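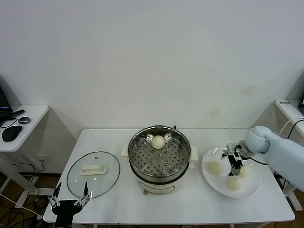 They will let us go before winter, the woman from the night shift said, and she said it in the voice she used for the weather. I was tying my apron and I did not answer her.

I had worked in the kitchen of Nirkholm for nine years. In a good month we sent out 2,383 buns, and I knew in my fingers how a bun feels when it is ready. Then the company bought two arms from Vultden, and my job became to stand near them with a tablet and press "accept" or "repeat."

The first morning I pressed "repeat" 162 times. My supervisor was not angry. He told me that every "repeat" was a lesson, and that I was now a kind of teacher. My pay stayed the pay of a cook. 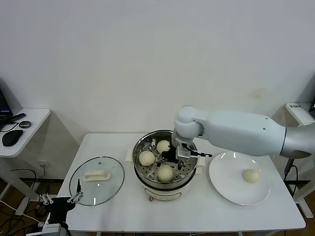

By September I pressed it only three times in a shift, and I began to feel a strange shame, as if I had given away my mother's recipe to a person who never eats. The woman from the night shift did not speak to me in the locker room anymore. She had been moved to packing — a cold room, with no window.

One evening, when the tablet was charging, I washed my hands and took a bun myself. It was too hot and I held it anyway. She was standing at the door with her coat on. I broke it and gave her the bigger half, and we ate without talking until the tablet made its small sound.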